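Home | Reviews | Rooms | Offers | Contact
Filed under: Floors & Furniture
Print this page | E-mail to a friend

Harnine Click Flooring, reviewed after one long summer

I put the Harnine boards down in our back room in May, all by myself, and I have to say I'm still rather in love with them! The box was heavy (do get help on the stairs), but the planks clicked together sweetly – far more so than the Praren ones we had in the hall, which fought me every inch of the way. Crumbs sweep up easily, and the dog has stopped skidding, bless her. My only grumble is the trim, which cost extra and came a shade too dark.
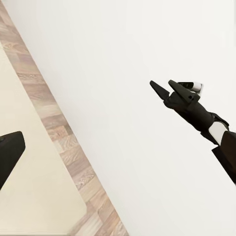

Picture: Drerkonar Interiors

Short staggered planks in soft browns and greys suit a plain off-white wall beautifully, I think, and a cream top keeps it all feeling light. I paid some 300 pounds and would happily do so again.

Back to top | Next review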